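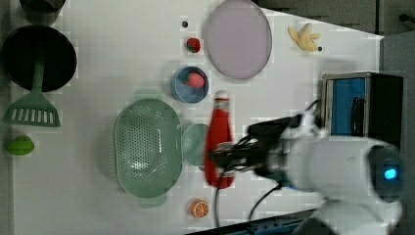
Re: [bolell-readers] Reading Kemance out loud, and which translation

Posted to the list 2026-08-10

Hello everybody,

I meant to answer Areti on Friday and then my sister came to stay, and you know how it goes, we sat on the porch and talked until all hours and I never opened the computer once. So forgive the delay, and forgive me if I repeat things that some of you have already worked out between yourselves in the library parking lot.

First of all, I love this idea. I have wanted us to read a long book out loud ever since the winter we did the ghost stories at the Espinoza Library, when the heat went out and we all read in our coats (and not a single person went home early!). Kemance is a wonderful choice for it. It's nearly 700 pages in the big Plonora edition, I grant you, but so much of it is people talking, and people talking is what the ear likes best. The chapter at the ferry landing, where the two brothers argue about the piano, took me 49 minutes to read to my husband, and he stayed awake for the whole of it, and those of you who have met my husband will know what that means.

Now, to the translations. Areti asked which one, and I have a stronger opinion than I expected to have. I own both, the older one with the green cloth cover that I found at the church sale and the newer Plonora paperback. The old one is lovely on the page. It has those great long sentences that go up the stairs and down again, and I'm fond of it the way you get fond of an old coat. But when I tried it aloud I ran out of breath, and twice I reached the end of a sentence and had to go back and find out who was in it. The new one breaks things up more. It loses a little of the music in the storm chapters, I do think so, and the grandmother's sayings come out flatter than they should. For reading aloud, though, with different voices taking turns and some of us not so young in the lungs anymore, I would go with the new one. 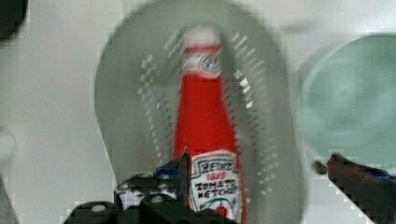
I would make one exception, and that is the letter near the end, the one the grandmother dictates. If we could read that from the old translation I would be so pleased. Whoever gets that part could borrow my copy. I'd only ask that you don't fold the corners, as the paper is getting brittle.

About how much to read in one evening: I tried dividing it up with a pencil last night and I think we should follow the chapters and let some evenings run short. The book has 36 of them and they are very uneven. Chapter two is barely four pages and chapter nine goes on like a wedding. If we cut them all to the same length we will be stopping in the middle of the courtroom business, and I for one would be cross about that for a whole week. Two or three chapters a night, with a stretch and something to drink in between, feels right to me.

As for who reads, I hope we can leave plenty of room for people who would like to come and just listen. We lost one or two lovely people after the play readings in April, and I have always thought it was the going around in a circle that did it. I was a shy reader myself until I was well past fifty. Maybe a sheet by the door, and you sign if you feel like it? I'm happy to fill in wherever there's a gap, and I promise to keep my accents under control.

One last thing and then I will let you all get back to your suppers. The names. There are so many of them, and three different Martas, and when you can't flip back to check it's easy to get lost. I started writing them down on a card, with a word or two about each, and I could type it up nicely. It would give away that one of the Martas dies, so tell me if you'd mind that and I'll leave her plain.

So glad to be doing this with all of you.

Warmly,
Jo
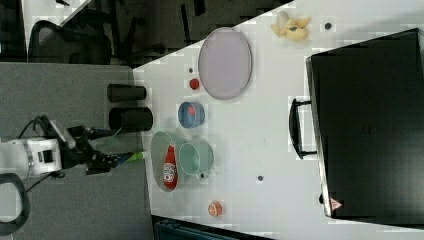

Areti Kourkoulas wrote:

> Hi all,
>
> Before we pick the fall book, would anyone be up for reading Kemance
> aloud together, start to finish, over several months? I'm on page 310
> and I keep stopping to read bits to the cat.
>
> Two questions if the answer is yes. Which translation should we use?
> I only have the new one from Plonora, and I hear the older one is
> closer to the original but hard going. And do we want everyone to take
> a turn, or only those who like to?
>
> I'd also like to know how people feel about the footnotes. My own vote
> is to skip them when we read and talk about them afterward, except for
> the one about the bees, which is half a page long and very funny.
>
> Areti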